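Unit 4 handout: Comparing finger grippers
Instructor: Rhea Javier

Each pair tests two grippers, the Irkton and the Dolham, on the same set of padlocks. Do 11 grasps per lock with each one. Start at 60 percent closing force and write down every slip, even a small one. 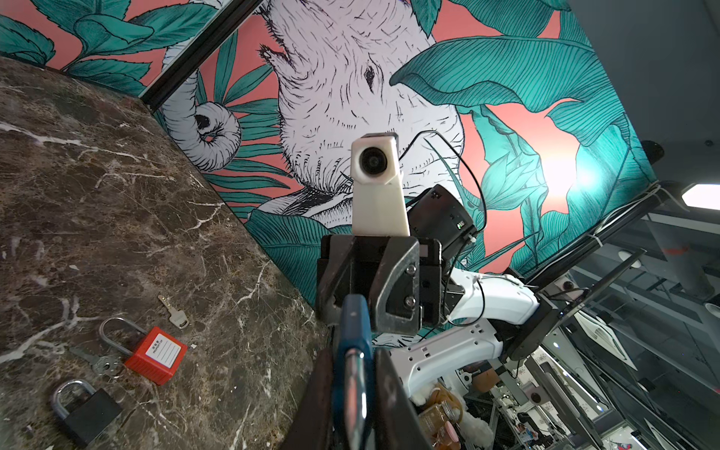

Fig. 4.1. Wrist camera view, blue padlock held between the fingers.

Keep the camera angle the same for both grippers, or the clips can't be compared. Stop a trial at 300 frames. Log sheets go to Efren Rivera by 4 p.m. Read the Malabanan notes on finger pads before Unit 5.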